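## Walking the Bellis steps from Makel quay

The stairway climbs from the quay to the upper town in 2 sections. Start at the ferry ramp and keep the water on your left.

1. Pass the customs house and turn right at the Drorner fountain.
2. Climb to the first landing. The handrail stops there.

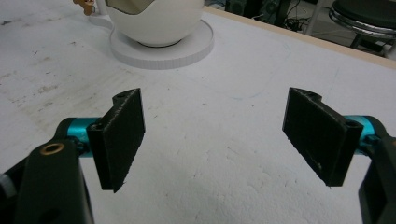 *Black finger pads above a white tabletop.*

3. Take the left fork, signed Sandetero. The right fork ends at a private gate.

Carry water; the only tap is at the fountain. 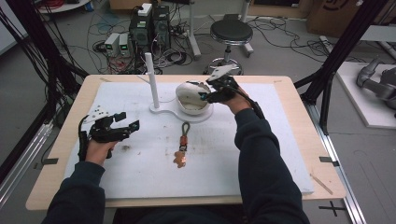
4. At the chapel, cross the road and follow the wall to the viewpoint. In October, start down by 4 p.m. The lower section is unlit.

Route notes: Zewditu Adugna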